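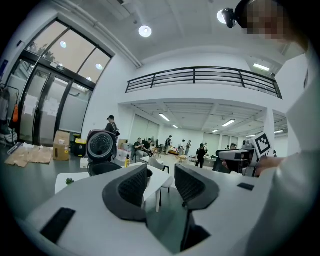 Lab Notes > Visits > Kurisberg

24 January 2018
Posted by the editor, Visits desk

Got to Kurisberg late, train trouble, so I missed the coffee and most of the welcome. Open day at Nurmi's demo hall. Glass front, cold by the doors, lots of paper notices. Went straight to the rice cooker table, which was what I came for anyway.

Quick background. Oka is the kitchen arm Nurmi has been building, and it learns from people doing the job by hand with a pair of grippers. Markers on the grippers, the tracking follows the markers, the arm gets the motion afterward. Restier is the software that sits between. Rice cooker work is the current task: open the lid, take out the inner pot, put it back, close up. Sounds like nothing. It took them most of last year.

And last March it went wrong, which they were pretty open about, more than I expected from an open day.

What happened, as told to me over the noise. Oka was on a pot return, run 1,906 on the log. Left marker on the training side had been remounted after cleaning and was sitting crooked. Not by much. Nobody re-did the calibration. Every demo recorded after that had the left hand a bit off, and Restier took them all in without a complaint. So the arm learned a pot that was 9 mm from where the real pot was. Came down on the rim, tipped it, kept pushing. The force limit was set for a different gripper, much stiffer one, and never changed over. Cooker slid, lid hinge bent, pot went off the table.

Nobody hurt. The person on the stop button was standing on the wrong side of the table and had to lean across the arm to reach it. That's the bit that got written up as a safety incident and not just a broken cooker. Rightly so I think.

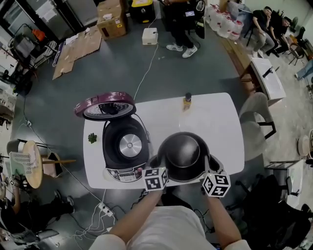 What they changed. The stop is now on a cord you wear. Calibration gets done at the start of every session and again any time a marker comes off, and the software wont open a recording without it. They threw out 900 demos. That hurt, you could tell. I asked if some could have been corrected after the fact, apply an offset and keep them, and the answer was they tried on a small batch and didn't trust the result. Fair enough.

The force limit thing is the one I'd worry about more. It lives in a settings file, it gets copied from machine to machine, and the file has no idea which gripper is bolted on. They have a check now, a person reads the number out loud and a second person confirms. OK for a demo hall. I would want the gripper to identify itself. Was told "it's planned", no date.
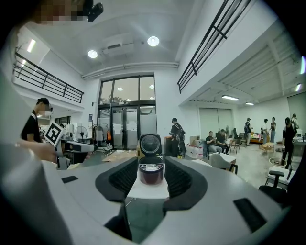 Other stuff, in no order. Power cables, I asked about a rule for runs across the floor and got a shrug, then a promise to look at it. The cooker goes in unplugged for the pot task, that's a firm rule as of March, before that it was up to whoever was running the seession. The new log has a box for near misses, with 19 entries so far, mostly grip slips on the lid. I liked that people fill it in. Our own sheet back home is blank most months and I don't beleive it for a second.

Didn't get to see the bent hinge, it's in a drawer somewhere. Asked for the incident write-up and they said they'd mail it, will add it to this page if it comes.

If you go: sign in at the desk first, ask for the rice cooker people, bring a sweater. Parking is behind the building.

We use cookies to remember your settings and count visits to this site. Accept | Manage preferences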